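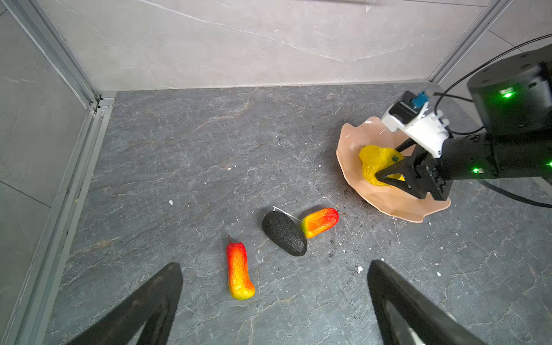

Play produce set, floor tray, afternoon session, July

Purpose today: get the produce items back into the bowl, log surface condition of each, and settle whether the marble-pattern floor covering stays in the enclosure for the next round.

Items on the floor at the time of the picture: elongated red-and-yellow pepper, avocado, short orange-red-and-yellow pepper. Yellow bell pepper at the bowl. Stock codes are on the Munik shelf list, not repeated here.

Floor

Needs cleaning before anything else is recorded on it. Crumbs and dirt specks concentrated next to the bowl, white flecks elsewhere. On a gray floor with white veins the flecks are easy to miss when checking by eye from standing height. Checked with a flashlight held low, much better. Suggest we do it this way every time and write it into the Sotelo checklist.

Swept with the soft brush, then wiped with a damp cloth. The dry cloth only moved the crumbs along. Left the floor open to air for 5 minutes. No residue along the veins. They are printed, so there is no groove for dirt to sit in.

Also a thin white thread-like strand near the top of the avocado. Removed with tweezers. The bumpy skin catches lint and a cloth makes it worse. Use the paint brush from drawer 2 on the avocado, no cloth.

Produce

Long pepper: color runs from deep red at the stem end to yellow-green at the tip. No flaking in the transition. Stem tight.

Short pepper: same color range. Small dark stem, slight play when twisted. Did not glue it. If it gets looser, use the Numura adhesive, one drop, overnight.

Avocado: dark enough that wear would be hard to see. Ran a fingernail over the high points, nothing came off on white paper.

Yellow bell pepper: lumpy, wiped clean in one pass. Rolls more than the long pepper and has to be set down on its base or it wanders.

Bowl

Pale peach, faceted, wavy rim. Wide and shallow, so items sit close to the rim once there are several in it. Loading order makes a difference. Bell pepper first, avocado against it, then the two others on top. With the long pepper in first the bell pepper rides up and comes out when the bowl is moved. Tried both orders twice, same result.

Weighed the bowl with all four items in it: 252 g on the bench scale. Scale was zeroed with the paper liner on. Repeat without the liner when someone has the scale out anyway.

Floor covering

Keep for now. The Asari sheet (plain, matte) would show debris better but curls at the corners and we have no weights that fit inside the enclosure. If the curl can be flattened, swap. Put it under the flat files at 50 percent overlap with the cutting mat, check in the morning.

Open points

Source of the crumbs. The bowl was stored on the open shelf next to the packing foam, which sheds. Moved bowl and produce to the lidded bin.

Label for the lidded bin.

Replacement lint brush, current one is losing bristles and may account for part of the white material. Compare under the loupe.

Loose stem on the short pepper, recheck after next use.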